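Clamero Log Collector 2: Review

By Nikola Mazurek

We run a small security team for a regional clothing distributor, and most of our incident work starts the same way. Somebody reports an odd login, and we spend the first hour finding out which machines kept their logs and which ones wrote over them. Clamero sells a collector meant to shorten that hour. I have used version 2 since May on a network of 243 machines.

What it does

Clamero puts a small agent on each workstation and server. The agent copies event logs, login records, scheduled tasks and browser history to a central box that you host yourself. When you open a case, you pick the machines and the time window, and it pulls the matching records into one folder with a hash for each file. It does not block anything and it does not try to tell you what happened. You still need someone who can read logs.

Setup

The installer for the central box took an afternoon. The written guide is fine up to the part on certificates, where it refers to a menu that was renamed in version 2. I found the setting under Trust, then Issuers. After that, the agents went out through our normal software push and most of them checked in overnight.

The ones that did not check in were nearly all older warehouse terminals. Clamero's support desk sent a separate build for them, which worked. Allow extra time if you have machines like that.

Daily use

The main screen is a table of machines with the time of the last upload next to each name. You can sort it and filter it, and you can save a filter. I keep one for finance and one for the online store group, who handle product listings and returns and who open more attachments from strangers than anyone else in the building.

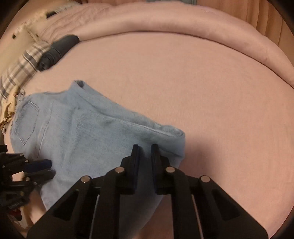

Folded light blue jeans on a salmon-pink cloth.

Opening a case is quick. I type a title, select the machines, set the start and end times, and press Collect. A typical pull for one user over two days finishes before I have written up the first call. A large pull is slower. My biggest so far covered 547 files from the mail servers and ran through lunch.

Search is the best part of the product. You can look for a user name, an address or a file hash across the whole case, and results come back in time order with the machine name beside each line. My colleague Afaf Farah used it during a phishing case to trace one stolen password through six logins. She had the list ready for the managers the same morning. With our old method, that would have meant opening each log by hand.

Chain of custody

Every file gets a hash when it leaves the machine and a second check when it reaches the central box. The case report shows both values, the time of each, and the name of the person who asked for the collection. Our outside lawyer, Etelka Dobos, read a sample report and asked for one change, a page number on every sheet. There is a setting for this, off by default.

What I don't like

Alerts are weak. If an agent stops reporting, the machine turns gray in the table and that is all. I wanted an email and had to write a script for it.

Time zones are a problem too. The table shows local time, but the exported report uses UTC and says so only in the footer. I mixed them up in my first case and had to redo the timeline.

Permissions come in two levels, viewer and admin. A viewer can't open a case and an admin can delete one. I would like something in between for the help desk.

Price and support

We paid 3,416 dollars for the first year, with support included. Phone support is open until 6 p.m. and the people who answer know the product. Email takes longer, usually until the next working day.

Compared with Ulledier

We also tried Ulledier for a month. It has better alerts and a nicer report, but it stores everything on the vendor's servers, and our contracts rule that out. If yours don't, try both.

Verdict

Clamero suits a team of one to five people who already know how to work a case and want the records in one place. A larger team will run into the permissions limit early. We have renewed for a second year, and I have sent them the request about time zones.

Rating: 4 out of 5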